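Tub chair

From my furniture pages. Last revised September 3, 2021.

A tub chair is a low armchair whose back and arms are made as one curved piece, so that you sit inside it more than on it. Other names you'll run into are barrel chair, bucket chair, club chair (wrong, mostly, but I've given up correcting people) and, in older catalogs, bergère or gondola chair, both of which are properly their own things. I've been collecting notes on these for years and this entry is the longest one I keep, so get comfortable.

Name

The "tub" is a bathtub or a washtub, depending on who you ask. I lean toward the washtub, the kind made of staves like half a barrel, and that would also explain why so many Americans say barrel chair for the same object. My friend Rhodri Kemeys, who restores old seating and has strong feelings about words, keeps "barrel" for chairs with a tall back and vertical channels sewn into it and "tub" for anything where the arms come up as high as the back, or close to it. I like that rule and use it here, but you should know that shops don't. I've seen the very same chair sold as a tub, a barrel and a "cocoon" in three stores on one street.

A bucket chair, to me, is molded. Plastic, fiberglass, bent plywood, something that comes out of a press or a mold in one go. If somebody built a frame and then padded it, I call it a tub.

Shape and size

Seen from above, a tub chair is a horseshoe. The open end is where your knees go. Some are nearly a full circle with a bite taken out, and some are more like a shallow letter C, and this makes a huge difference to how they feel. The tight ones hug you at the elbows. They're lovely for reading and awful for knitting (my mother will not sit in one with needles in her hand).

There are two main ways of handling the top line. In a level-top chair the arms and back are all one height. In a swept-top chair the back is higher and the rim slopes down to the front. Level tops look neater in a row, so hotels love them. Swept tops are kinder to tall people, because a level-top chair usually stops somewhere under the shoulder blades and leaves the rest of you to fend for yourself!

Seats tend to be deeper than you expect. Anyone with short legs ends up either perching on the front or sliding back and sticking their feet out like a toddler. A small cushion behind the lower back fixes this, and I'd say half the tub chairs I've visited in people's houses have one living in them full time.

How they're built

The frame is the hard part. A straight-backed armchair can be made from straight boards, but a curve has to be bent, laminated, or cut out of wide boards in sections and joined. The older way, and still the one I see most when a cover comes off, is a pair of curved rails, one at the top and one at seat level, with uprights between them. Webbing or thin board is stretched around the inside. Then come burlap, padding, and whatever the cover is.

Cheaper modern chairs skip the rails and wrap flexible board around a few shaped ribs. This is perfectly fine until a person sits on the rim, and people always sit on the rim. The board cracks right behind the top edge and after that the chair has a soft spot forever. If you're buying used, run your hand along the whole rim and press. You'll feel it.

Seats come tight or loose. A tight seat is upholstered to the frame and doesn't move. A loose one is a separate cushion cut to the horseshoe, and since it has a curved back edge you can only turn it over, never around, so the front always wears out first. I flip mine whenever I remember.

At the bottom you'll find feet, a plinth, a swivel, or a skirt. The plinth type goes straight down and looks as if it has no legs at all. I used to think these were ugly and I've come around completely. They look solid, they don't scratch the floor if there's felt underneath, and you will never again lose a pencil under your chair. The downside is that you can't get a vacuum under there either, so whatever does get under there stays.

Covering a curve

Ask an upholsterer what they think of tub chairs and watch their face. Fabric is flat. The inside of a tub is a hollow curve, and the outside is a bulging one, and the rim joining them is a curve in two directions at once. Something has to give. The choices are to put in seams, to make pleats, or to pick a cloth with enough stretch to be talked into it.

Leather gets seams, usually two or three on the inside back. Velvet gets channels, partly for looks and partly because the stitching hides how the cloth was eased around. Stripes are a nightmare and should be left alone. (Rhodri did a pair in a wide ticking stripe once for a customer who insisted, and he still brings it up.)

Then there's bouclé, the nubby looped stuff that seems to be on everything lately. I was a bit snobby about it until Sevim Yazıcı, who taught the evening class where I learned to cut a cushion cover, showed me how well it behaves on a curve. The loops have give, the texture swallows small puckers, and the seams sink in and nearly vanish. It's forgiving in a way that a smooth wool never is. It does catch on things, though. Cat owners, I'm sorry. Rings, zippers and the buckle on a bag will all pull a loop sooner or later, and the cure is to poke it back through with a blunt needle. Never snip it.

Tub chairs take more cloth than they look like they should, because the pieces are curved and you waste a lot between them. Buy extra. If it's a second-hand chair being recovered, take the old pieces off carefully and keep them as patterns, and write on each one which way was up.

Where people put them

Tubs started turning up as drawing room and library chairs and moved on to barbershops, hotel lobbies, cocktail bars and waiting rooms. They suit public places. They're compact for how comfortable they are, they look finished from behind (so they can float in the middle of a room) and it's hard to fall asleep sideways in one.

At home the classic spot is a pair facing a sofa. I prefer one by itself in a bedroom, in the corner or at the end of the bed, where it can hold tomorrow's clothes and the extra pillows at night and a person in the daytime. Because the back is rounded, a tub chair doesn't need to be squared up to a wall. Turn it at any angle you like and it still looks as if you meant it. They aren't dining chairs, whatever the catalogs say. The arms hit the table apron and you end up eating with your chin over the plate.

Small makers

I keep a short list here of makers whose tub chairs I've sat in myself.

Surberg made a level-top tub on a plinth, model 355, which is my favorite of everything I've tried. The later 677 has the same shell on a swivel and is a bit too springy for me.

Nernach does swept-top chairs with loose seats. Very good frames. The seat filling goes flat early, and Takumi Nakajima wrote to tell me he'd replaced his with wool-wrapped foam and was much happier.

Nivo sells a wrapped-board chair that weighs almost nothing. Fine for a spare room.

Qudah I only know from one chair, in Pranab Bandara's hallway, in oxblood leather with brass nails all around the front. He claims it has up to 400 nails in it. I have not checked.

Care

Vacuum the crease where the seat meets the inside back, using the narrow tool, and be ready for coins. Keep the chair out of direct sun if you can, as the top of the rim takes all the light and fades before anything else. Don't lift it by the rim. Two people, hands under the base. And if you've got one with a loose seat, check for a zipper before you decide the cover can't be washed, then check the label before you decide it can.

See also: Barrel chair; Bucket seat; Club chair; Slipper chair; Throw pillow
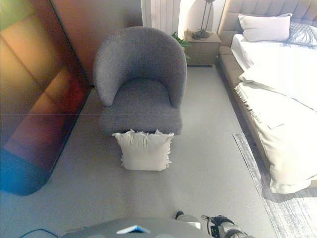 Gray tub chair with a nubby cover and no visible legs, with a fringed off-white pillow against the front of the seat.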